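Ticket 271: Gripper drifts closed during remote-control demos, folding task
Opened by: Sobia Bugti
Status: open, waiting on supplier
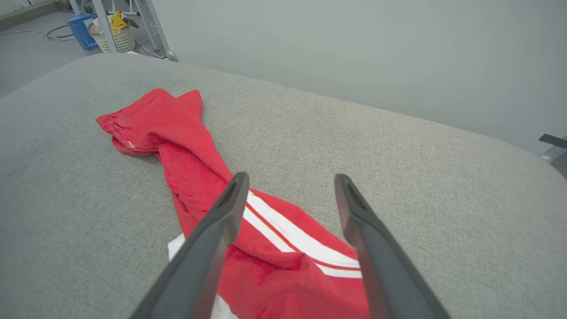

We are recording demonstrations for the garment folding job, one item at a time, with the operator driving the arm from the Brallero hand controller. When the operator lets go of the trigger the fingers should stay where they are. They creep inwards instead. On a thick garment it hardly matters. On a single layer of cloth the fingers arrive already half shut and the operator has to back off and open up again, and all of that goes into the recording as if it were part of folding.

Supplier's first reply was to recalibrate the trigger. Done. No change that I could see.

Supplier's second reply was that operators "often squeeze without knowing it". I put the controller down on the bench and took my hand away. Fingers still crept. I have sent them the log and would like that theory dropped.

Comment, Velimir Stojanović:
Is it the controller or the gripper? Try moving the arm by hand in free-drive with the controller unplugged. If the fingers hold, it's upstream of the gripper.

Comment, Sobia Bugti:
Tried it. Fingers hold in free-drive. Plugged the controller back in and the creep came back, though not straight away. So I'd say controller or the Kumix bridge software, but I wouldn't bet on which. Swapped to the spare controller and it did the same, a bit slower. Two faulty controllers seems a stretch to me.

Comment, Velimir Stojanović:
The bridge has a smoothing setting on the trigger channel. It was turned up in December because people complained the fingers were jumpy. Turn it right down and see.

Comment, Sobia Bugti:
Turned down. Creep is much less and the jumpiness is back. Not what I'd call a fix. It also makes me wonder about everything recorded since December, as the smoothing was on for all of it.

Treltum say their training step "learns past small operator errors". I have asked how it tells an operator error from a fault in the bridge, when both look like the fingers closing. The answer was a link to the brochure. Until someone shows me otherwise I'm treating those recordings as suspect, and I don't want them mixed with new ones.

Comment, Velimir Stojanović:
Agree on keeping them apart. I don't agree they're useless. Where the fingers only creep on the approach you can trim the start. Where they creep with cloth between them, bin it.

Comment, Sobia Bugti:
Fine, but somebody has to watch them all to know which is which, and that wasn't in the plan.

Still to do:
Supplier to explain the idle value on the trigger channel (asked twice)
Velimir to try the older bridge version on the second arm
No new demos with smoothing above the lowest setting
Old recordings moved to a separate folder, not deleted

Last updated April 2024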